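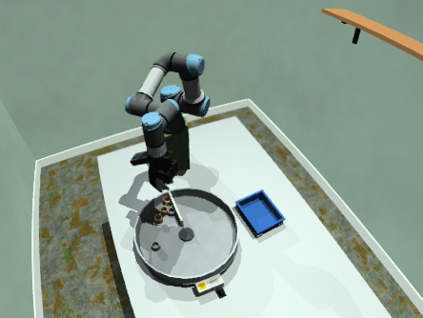
Tultside Forums > Cells and Cobots > Faults and near misses

Gripper drove into the tray rim on the real cell, sim says it never touches

birnumum
OK so I need a second pair of eyes before I lose what's left of my weekend to this. Small sorting job: arm on a pedestal, round tray in front of it, copper rings and grey rings in the tray, blue bin off to the side. Pick the ring, clear the rim, drop it in the bin. I built the whole thing in Courtois first and ran 200 cycles overnight with random ring positions. 199 good picks, one dropped ring, zero collisions. I was feeling pretty smug!

Then we loaded the same program on the real arm. Third pick, a ring way over on the far left, close to the rim. The gripper came down, caught the rim on the way, and just kept pushing. The tray jumped sideways and hit the little control box before the arm finally threw a protective stop. One Bredell finger is bent and the tray has a nice crease in it. My coworker had been reaching in to reset rings maybe a minute earlier, so yeah, I don't feel great about it.

Replayed those exact joint positions in the sim and it reports no contact at all. What am I missing?

greasegun
Tray on the real table isn't where the tray in the sim is. It's always that. Measure it again from the base, and measure the height too.

birnumum
Did that first thing. It's off by 2 mm in one direction, which I fixed, but the finger went a lot deeper than 2 mm. Height is dead on.

padfoot_plc
What collision shape did you give the tray? If you let the importer make one convex hull, it fills in the whole basin like a lid. People get annoyed because their rings float on top of nothing, so they start turning collisions off until it looks right. Ask me how I know.

birnumum
Uh oh. Rings did float at first, so I swapped in a flat disc for the bottom. I thought I'd added the rim back as separate pieces, let me look.

birnumum
Well, I found it. The rim pieces are there (yay me) but there's a filter rule that ignores contact between the gripper and anything in the tray group, and the rim is in the tray group. I remember why now. When the fingers brushed the floor of the tray the whole gripper would start buzzing like a trapped bee, so I shut the pair off and told myself I'd come back to it. That was in April.

So the sim was happily sliding the fingers straight through the rim this whole time. I turned the filter off and reran the same 200. Thirty-one of them hit something. A couple even clip the white bar.

padfoot_plc
There you go. For the buzzing, use a smaller time step and soften the tray floor a little, leave the filter alone. And have the approach go to a point above the tray center first, then out and down to the ring. Coming in at a slant over the rim is asking for it.

ohm_sweet_ohm
Glad you found the bug, but I'm going to be the grump here. The sim is the small problem. Your real arm hit a solid object and shoved it hard enough to bend a finger, with a person working in that space a minute before. Who signed off on those force limits?

greasegun
Oh come on, it stopped. That's what the protective stop is for. Stuff gets bent during commissioning, it's why we keep spare fingers in a drawer.

ohm_sweet_ohm
It stopped after moving a tray across a table into another object. Put a wrist between the gripper and that rim and tell me again how it stopped. First run of any new program should be at reduced speed with a hand on the enable switch, and I don't care how many thousand clean cycles the sim gave you.

birnumum
No, that's fair. We ran it at full speed. The limits were whatever was left over from the last job on that arm, which was carrying much heavier parts. I never opened that page. Cell is locked out until we've gone through it properly, and hands stay out unless it's stopped, even just to nudge a ring.

greasegun
OK, leftover limits from a heavy job I won't defend. I'd still pull the gripper mount and check it, a hit like that can twist the adapter plate and then every pick after is a hair off.

birnumum
Good call, one of the mount screws had backed out a bit. New finger is on order. Moved the approach point like padfoot said, cut the time step, filter is gone, and I've got 3,000 cycles going in the sim right now with rings jammed up against the rim on purpose. Six rim hits so far, all with rings behind the white bar, so I'm going to have it skip those and flag them.

ohm_sweet_ohm
Post the new limits when you have them. And log the April thing somewhere the next person will see it.

birnumum
Will do. It's going in the cell notebook tonight, in red pen.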